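Call for Participants: Working Group on Good Practice for Hand-Held Gripper Recording in the Home
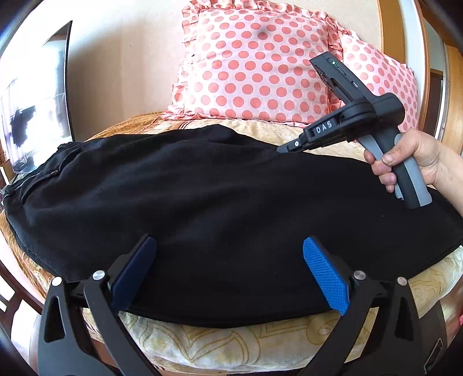
Two hand-held grippers in use on a black garment laid across a bed.

Issued by the Dallham Centre for Robot Standards
Reference: Kutex Code, second draft

The Dallham Centre for Robot Standards invites applications from people who wish to take part in the review of the Kutex Code, a set of rules for recording household tasks with hand-held grippers. The Code is intended for organisations that train robots to fold, sort and put away clothing and bedding, and for the people who carry out the recordings in private homes.

Background

The first draft of the Kutex Code was written jointly by the Centre and the engineering firm Kováčik. It dealt mainly with equipment: the fit of the grip, the condition of finger pads, and the checks to be made before a session. Replies to the first draft asked for firmer rules on three further matters. These were the privacy of the household, the hours and comfort of the person holding the grippers, and the way in which failed attempts are recorded and kept.

The second draft contains 11 sections. It now needs to be tested by people who do the work, or who live in homes where it is done.

Who may apply

Applications are welcome from the following groups:

Operators who have recorded household tasks with one or two hand-held grippers, for any employer or on their own account.

Householders who have allowed recording in their home, or who would be willing to do so.

Persons with experience in workplace safety, data protection, housing or home care.

Staff of firms that make or hire out gripping tools. No more than one applicant from any single firm will be accepted.

Applicants must be aged 18 or over. No technical qualification is required. The Centre particularly wishes to hear from left-handed operators and from persons with limited strength or movement in the hands, as the present draft says little about either.

What participants will be asked to do

The review will begin in December and will last for 6 weeks. Each participant will read the second draft in full, attend 3 meetings at the Dallham offices or by video link, and give written comments on at least four sections.

Operators will also be asked to carry out a short programme of tasks with trousers, towels and pillowcases, following the draft rules as written. They should note any rule that is unclear, that slows the work without good cause, or that cannot be followed in an ordinary bedroom. The draft requires, among other things, that:

personal papers, photographs and medicines be put out of view before recording begins;

screens and mirrors be covered or turned away where they might show a person who has not given consent;

finger pads be inspected at the start of each session and replaced if torn or loose;

the operator be free to stop at any time without loss of pay;

an attempt that goes wrong be kept and marked as such, unless the householder asks for it to be deleted.

Comments on the wording of these rules are as welcome as comments on their substance.

Payment and expenses

Participants will receive a single payment of 890 pounds on completion of the review. Reasonable travel costs will be repaid on production of receipts. Operators will be supplied with equipment on loan for the length of the review and must return it in good order.

Conduct and confidentiality

Participants will be asked to sign a declaration of interests. The draft may be discussed with colleagues but must not be published. Recordings made during the review will be stored by Rudico on behalf of the Centre, will be used only to assess the Code, and will be deleted when the final text has been approved.

How to apply

Applicants should send a letter of no more than two pages, stating the group under which they are applying and describing any relevant experience. Operators should state the kinds of task they have recorded. Householders need only describe their home in general terms and should not send photographs.

Letters should be marked "Kutex Review" and addressed to the Secretary, Dallham Centre for Robot Standards. Applicants who need the draft in large print or another format should say so in their letter. All applicants will be told the outcome in writing.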